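Unit 4 handout: Budgeting a sorting cell

Price the fingers and pads before the arm. Pads wear, so plan on 10 pairs a year.

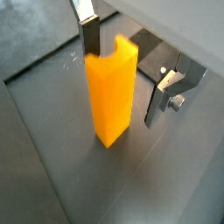

*Fig. 1. Padded finger at the notched block.*

The Terkska quote was $4000 for the enclosure and mounting, with parts extra. Foam sorter boards go under consumables.

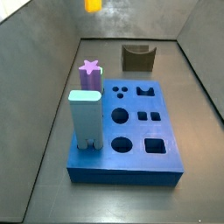
Add 27 percent for shipping and spares. Rastogi bills these separately, so ask for both on one sheet.

Cameras come next. Get the mounting height in writing.

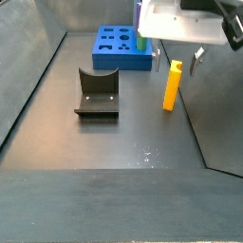

Photo: Bogdan Nistor

For April, bring a one-page budget with lead times in days.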